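About Ukness

Ukness sorts, tests and bundles cables for offices, schools and workshops. We receive mixed leads by the crate and return them coiled, tied, labelled and listed. The firm was set up by Ville Turunen, who had spent a long time maintaining meeting rooms at Hakell and found that most of his faults came down to the wrong lead in the wrong drawer.

We work from a single unit on the Flasolwood estate. The unit has a goods entrance, a test bench, a bundling area and racked storage for 1,209 labelled bags. Customers may deliver to the goods entrance or book a collection. Crates should weigh no more than 8 kg each when full.

What we handle

Mains leads, network patch leads, USB, audio and display cables up to 6 metres long. Longer runs are accepted by arrangement. We do not take armoured cable, coaxial drums or anything with a cut or taped sheath. Items of that kind are set aside and returned with the delivery note.

How cables are bundled

Each cable is straightened, checked along its length for kinks and folded into a hank. The hank is sized to the cable: a thin lead folds short, a thick one needs a wider turn so that the core is not strained at the bend. We do not wrap leads around the hand and elbow, as this puts a twist into every loop. Connectors are left at the same end of the hank where the length allows.

Bundling is done on a butcher-block wooden table. Finished hanks go into a yellow-orange plastic bin at the far edge, grey and dark cables together, and are separated by type at the next stage. Cables are laid out on the open wood one at a time.
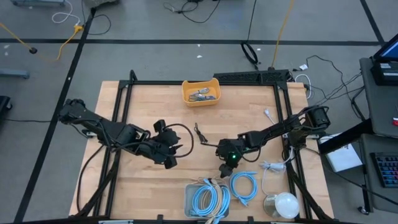 Testing and labelling

Every lead is tested for continuity before it is labelled. Network leads are also tested for pair order. Labels carry the type, length and a batch number, and are fixed 200 mm from the connector. A failed lead is recorded and kept apart from the batch. Customers choose whether failed leads are returned or sent for recycling.

Records

The batch list is supplied as a spreadsheet and on paper. Our label format follows the Pritchard scheme, which we adopted last August in place of our own numbering. Older batches keep their original numbers and can still be looked up on request.

Contact

Enquiries should state the number of crates and the main cable types. Ville Turunen replies to all quotation requests.

Page last revised 9/25/26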